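그루브콤 마을 공동부엌 지원사업 중간보고
제출처: 드루르나우 생활기금 사업관리 담당
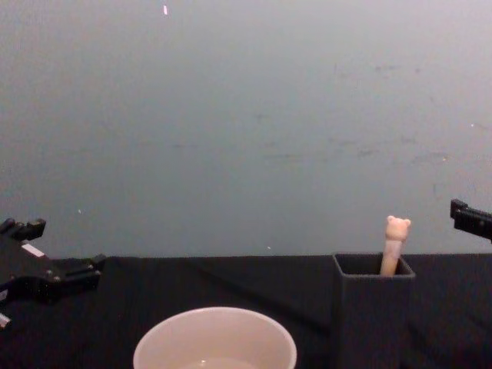
본 보고는 3월 말까지의 진행 상황을 정리한 것이다. 지난 보고 이후 급식 횟수와 조리 교실 일정에 변동이 있었으므로 해당 부분을 먼저 적는다.

1. 급식 운영
점심 나눔은 당초 계획대로 주 2회 운영하고 있다. 한 회 준비량은 60인분이며, 2월 중순부터 국과 밥 외에 반찬을 두 가지로 고정했다. 이전에는 세 가지를 냈으나 조리 시간이 길어져 배식이 늦어지는 날이 많았다. 반찬 수를 줄인 뒤로는 11시 30분 배식 시작을 지키고 있다. 이용자 의견함에는 반찬을 다시 늘려 달라는 쪽지가 몇 장 들어왔고, 간이 세다는 의견도 있어 국의 염도를 낮추었다.

거동이 불편한 주민에게는 도시락을 배달한다. 현재 배달 가구는 22가구이다. 클라크게이트 쪽 언덕길은 결빙 때 차량이 올라가지 못해 1월에 두 차례 배달을 쉬었고, 해당 가구에는 즉석죽과 통조림을 미리 전달했다. 내년 겨울에는 12월 초에 비상식품을 한꺼번에 나누어 두려고 한다.

2. 조리 교실
계획한 12회 가운데 9회를 마쳤다. 남은 3회는 장 담그기, 제철 나물, 남은 밥 활용이다. 장 담그기는 메주 수급이 늦어져 한 차례 미루었다. 수강 신청은 저녁반에 몰리고 오전반은 자리가 남는다. 다음 분기에는 오전반 하나를 토요일로 옮기는 방안을 검토 중이며, 건물 사용 시간에 대해 마을회와 협의해야 한다.

칼질과 불 사용이 서툰 참가자가 예상보다 많았다. 3회차부터 첫 20분을 안전 교육에 쓰고 있으며 이후 다친 사람은 없다. 교재는 글자가 작다는 지적이 있어 큰 글씨로 다시 인쇄했다. 인쇄비는 홍보비 항목에서 집행했고 변경 내역은 별지에 적었다.

3. 설비
냉장고 교체는 완료했다. 기존 제품은 문 패킹이 낡아 온도가 유지되지 않았다. 환풍기는 아직 교체하지 못했다. 견적을 두 곳에서 받았으나 덕트 공사비가 예산을 넘는다. 모터만 바꾸는 방식으로 다시 견적을 요청했고 4월 안에 결과를 보고하겠다. 그때까지 튀김 조리는 하지 않는다.

4. 식재료
채소는 네어 농산에서 주 1회 공급받는다. 양파와 무 가격은 안정적이었으나 대파는 2월에 크게 올라 한동안 부추로 대신했다. 쌀은 기부분이 있어 구입량이 계획보다 적었고, 남은 금액은 달걀과 두부 구입에 썼다. 기부받은 쌀 가운데 한 포대는 벌레가 생겨 폐기했다. 이후 쌀은 밀폐 용기에 옮겨 보관한다.

5. 예산 집행
3월 말 기준 집행률은 60퍼센트이다. 환풍기 공사비가 그대로 남아 있어 설비비 집행이 늦고, 식재료비와 강사비는 계획에 맞게 쓰고 있다. 배달 차량 유류비는 부족할 것으로 보여 운영비 안에서의 항목 조정을 신청한다.

6. 다음 기간 계획
- 조리 교실 잔여 3회 진행
- 환풍기 견적 확정 및 공사 일정 보고
- 배달 가구 식이 제한 여부 재조사
- 여름철 도시락용 보냉 가방 구입

유류비 조정 신청서와 영수증 사본은 별도로 제출한다. 조정 승인 여부는 4월 셋째 주 이전에 알려 주기 바란다.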